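Week 6: Why your computer spends so much time waiting
Notes for the evening section, Madhu Bhatt
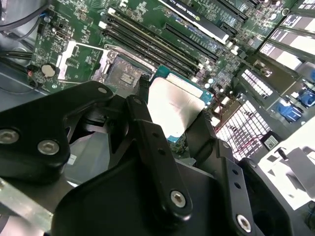

A processor chip beside its socket on a green motherboard.

Okay, a few of you emailed after last week asking for written notes on memory, so I'm typing up what I said plus the bits I skipped when we ran over. If you missed class, read this first and then do the worksheet. If you were there, skim down to the part about the pantry, which I rushed.

Let's start with speed. A processor can do a simple piece of arithmetic, like adding two numbers, in a tiny fraction of a billionth of a second. That's great! But the numbers have to come from somewhere, and fetching them from main memory takes way longer than adding them does. Hundreds of times longer on a lot of machines. So you've got this fantastically quick thing that would spend most of its life twiddling its thumbs if we let it.

My kitchen version goes like this. You're cooking. Your cutting board is tiny and right in front of you, and whatever's on it you can grab instantly. Those are the registers. The counter next to you holds more, and you have to reach a little. That's the first level of cache. Then there's the fridge (second level), and the pantry down the hall (third level), and then there's the grocery store across town, and that's main memory. The disk is, I don't know, ordering a goat from overseas and waiting for the boat.

Nobody drives to the store for one egg and then drives back for the second egg. You buy the carton. Computers do the same thing. When the processor asks for one byte, the memory system brings over a whole chunk of neighbors along with it, and we call that chunk a cache line. On most laptops you're likely to own, a line is 64 bytes.

Why does buying the carton work? Two habits that programs have, and please learn the names, they will come up again:

Temporal locality. If you used something just now, you'll probably use it again soon. Think of the counter in a loop.

Spatial locality. If you used something just now, you'll probably want whatever's sitting next to it. Think of walking through a list from front to back.

Elaheh Shahbazi asked a really good question about this, which was what happens when the counter is full. Something has to go! The usual approach is to toss whatever hasn't been touched in the longest time (least recently used, or LRU). Real chips mostly do a cheaper approximation of that, since keeping perfect track of who was touched when costs space and power. You can just say LRU on the worksheet and I'll be happy.

Now the pantry part. Picture a big table of numbers, 700 rows by 700 columns, stored row by row. You want the total. You can go across each row, or you can go down each column. Same numbers, same total, same amount of adding. But going across, every trip brings back neighbors you're about to use. Going down, you take one number from the chunk, then jump a whole row ahead, and by the time you come back for the neighbors they may have been thrown out. For a table this size the gap might be small, because a good chunk of it can fit in the bigger caches. Make the table a lot larger and you'll really see it.

Ctibor Vondráček tried this on his old laptop and his column version took 14 seconds where the row version took 6. He'd bumped the table way up and repeated the whole thing a bunch of times, so don't panic if your numbers look nothing like his. Different machine, different result. Write down what you got.

One warning about timing. Run each version 10 times and throw away the first run. The first one is always a bit weird, with everything cold. And please close your browser, I know you've got forty tabs open.

Vocabulary to know for the quiz: register, cache, cache line, hit, miss, temporal locality, spatial locality, LRU. A hit means the thing you wanted was already in the cache. A miss means it wasn't and you had to go further out. I mixed those up once on the whiteboard and Wing-sze Kuo caught it, so fix your notes if you copied mine.

For next time, do worksheet problems one through four. Problem three has a typo: "column size" should be "line size." Problem five is optional and kind of mean. Ankit Mathur is running the help session on Saturday in the usual room, and he's much more patient than I am about pointers, so bring him your pointer questions.

Next week is virtual memory, where we find out that the addresses your program uses aren't the ones the hardware uses. Read the first half of the chapter, up to page tables.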